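On Writing Down What a Simulated Trial Is Permitted to Prove

The revised working rules for simulated grasping were adopted at Prydderch in July, and I have been asked by several readers to set out the reasoning behind them. I drafted the first version with Catrin Howells, whose earlier notes for the Stirkum project supplied most of the wording on records.

Rule one concerns the start of a trial. The position of every object is to be saved before the arm moves, including those objects the gripper is not meant to touch. A toy on a sofa cushion is treated with the same care as a part in a tray.

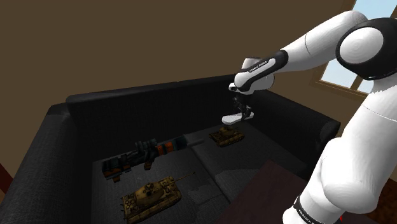
Rule two sets the length of a set. A set consists of 60 trials, and no result is to be quoted from fewer. Failed attempts remain in the record. Under the former practice at Vengate, an operator could restart a trial and keep only the second attempt, and the figures that followed were of little use to anyone.

Rule three requires that the view from the wrist be stored together with the view of the whole arm. Either one alone may hide a contact that the other would show.
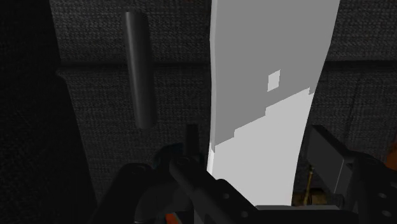 Where the two views disagree, the trial is marked "unsettled" and read again by a second person within 24 hours. I am aware that Gremirano considers this too slow. The rule stands for the present, although the time limit may be extended for larger sets.

Rule four is brief. No simulated result may be used as evidence that a real arm is safe to work beside people. That question belongs to a separate procedure, and its text will be posted when the second reading is complete.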